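5. Grip check and sorting trial

Complete Section 4 (linkage assembly) before starting. The procedure applies to the Dramiteo hand-held gripper built from the printed parts set. Firmware settings carry over from the bench test and are not changed here.

5.1 Preparing the surface

1. Choose a flat surface covered with plain or printed cloth. Bare tabletops let round fruit roll out of reach.
2. Set an open box on the surface, far enough back that both fingers can open fully in front of it.
3. Lay out mandarins and smaller round items. Mixed sizes are needed for step 5.3.
4. Wipe the pads with a dry cloth. Do not use alcohol on the blue grip pads.

CAUTION: Keep hair, cords and loose sleeves away from the linkage arms. The pivots will pinch.

5.2 Grip check

1. Hold the gripper with the ribbed base plate level and the fingers pointing away from you.
2. Open the fingers fully, lower them over one mandarin and close slowly until both pads touch the peel.
3. Stop closing at first contact, then add 3 mm of trigger travel.
4. Hold for 40 seconds. The fruit must not turn or slip between the pads.
5. Check the rivets at the top and base of each arm. A rivet that stands proud of the arm must be reset as described in Section 4. 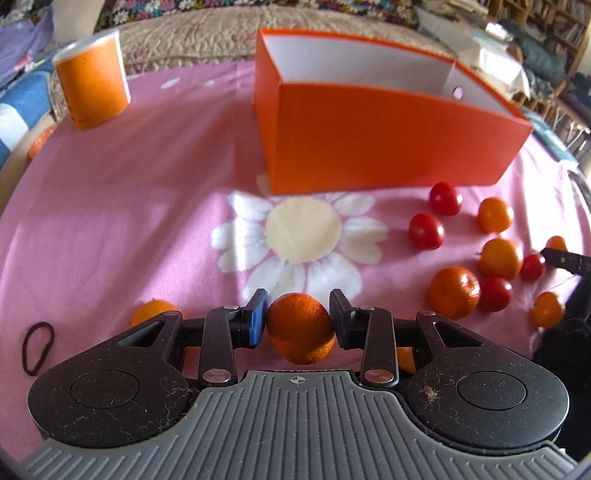
Ngan-ling Au writes that on her build the 3 mm figure was too much for ripe fruit, and she got a steady hold at 2 with new pads. Builders using soft fruit should start at her value and increase it only if the fruit slips.

NOTE: Dust collects on the round housings. Brush it off before each session so that it does not work into the pivots.

5.3 Sorting trial

1. Start a new log in Arnari. Confirm that the sample counter reads zero.
2. Pick one item at a time, carry it over the wall of the box and release it just above the floor of the box.
3. Alternate large and small items. The stroke is logged at each closure.
4. If a second operator is working with another gripper, agree on sides first. Crossed linkages can bend an arm.
5. Do not reach between open fingers by hand to move an item. Set the gripper down first.

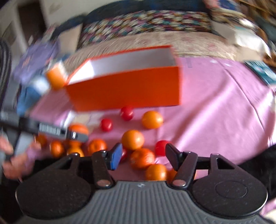
6. Stop the log and save it under the build number. The reference log supplied with the parts set holds 2,869 samples; a shorter log is acceptable if it covers both item sizes.
7. Close the fingers, lock the trigger and store the gripper with the pads out of direct sun.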